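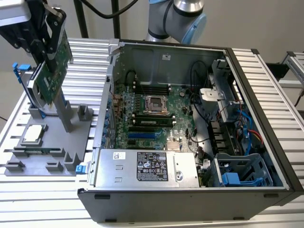
Workshop > People > Interviews

By Trinh Tạ
February

Ferrand builds desktop computers for a living, mostly towers, mostly for people who've had the same one for 8 years and want it to go again. We talked over a bench at Sirkia, late in the afternoon. No coffee – liquids stay in the hall.

First thing, always, the case goes on its side. "You want to look down into it. If it's standing up you're fighting gravity the whole time, you've got a card in one hand and a screw in your teeth."

Then the parts get laid out. Ferrand is fussy about this. Processor in its own square holder, memory in a slot, cards upright. "A pile is how you bend a pin. I did it once, on a customer's chip, and I paid for it. Never agian."

The order hardly changes. Processor, cooler, memory, then the expansion cards, and the power leads last. Seven or eight screws all up for a simple job, though the older Flimia cases take more and half of them are a different thread. "They knew what they were doing to us."

What goes wrong most? Memory not pushed home. "People are scared of it. You need to hear the click. Both ends." Cards too – the bracket has to drop in behind the edge of the case before the card seats, and if it catches you feel it straight away. Hold it by the edges or the bracket, keep your fingers off the gold.

Dust is the other one. Ferrand reckons 80 per cent of the towers that come in "broken" only need a clean and a new thermal pad. The Fledis shop down the road charges $100 for that. Sirkia charges less, but Ferrand wouldnt say how much, on account of the sign out front being wrong.

Favourite part of the job? Long pause. "Closing the side. No, before that. When the fans spin and the side's still off."

Any advice for a first build. "Clear the table. Bigger table than you think."

Last updated: 7 pm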